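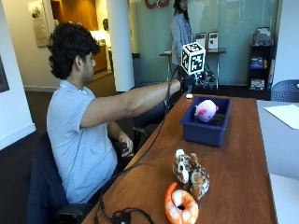

How Does a Tree Become a Table?

Almost every day you eat, draw or do homework on a piece of wood. Before it was furniture, that wood was part of a living tree. The lines and colors you see on top were made while the tree was growing.

How wood grows

A tree grows taller at the tips of its branches. It grows wider just under its bark, where there is a thin layer called the cambium. Each year the cambium adds new wood all the way around the trunk.

In places with cold winters, the wood that grows in spring is pale and the wood that grows in late summer is darker. One pale band and one dark band make one year. If you look at a stump, the bands look like circles. A stump on the nature trail in Uneswood has 43 of them. Wide rings often mean the tree had plenty of rain and sun. Narrow rings can mean a dry year or too much shade.

What is grain?

When a log is sawed the long way, the saw cuts through those rings from the side. Now the circles look like stripes, waves or long pointed arches. This pattern is called grain. Logs cut straight toward the center give mostly straight lines. Logs cut in flat slices give curves.

The dark spots called knots are places where a branch once grew out of the trunk.

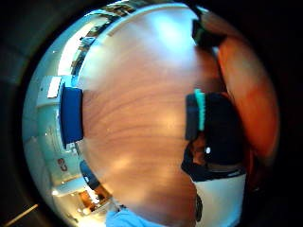 From log to lumber

Fresh wood is full of water. If you built a table from it right away, the boards would shrink and bend. Sawmills stack the boards with small sticks between them so air can move through. Many mills then use a big warm room called a kiln. At the Ronley mill, Gilberto Alvarado checks the kiln every morning at six. In January it held 1,245 boards.

After drying, the boards are planed smooth and sorted. Some logs are not made into boards at all. They are peeled or sliced into very thin sheets called veneer, which are glued on top of other material. One log can cover many tables this way. 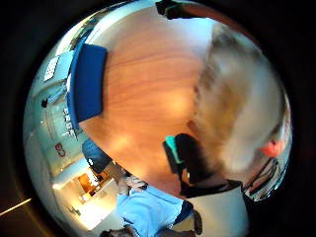

The last job is the finish. Bare wood soaks up spills, so furniture makers wipe or spray on oil, wax or varnish. A shiny finish acts a little like a mirror. That is why a big orange-brown table in a meeting room can have bright patches where light bounces off it, with the dark grain lines still showing in the wood. Hajar Nasr, who finishes tables at the Walczak workshop, sands between coats with very fine paper.

Try it yourself

Find something wooden at home. Lay thin paper over it and rub gently with the side of a crayon. If the surface is rough enough, the grain will show up on your paper. Very smooth varnish may leave no marks, so try an old cutting board or a fence post.

Words to know

Cambium: the growing layer under the bark
Grain: the pattern of lines in cut wood
Kiln: a heated room for drying boards
Veneer: a very thin sheet of wood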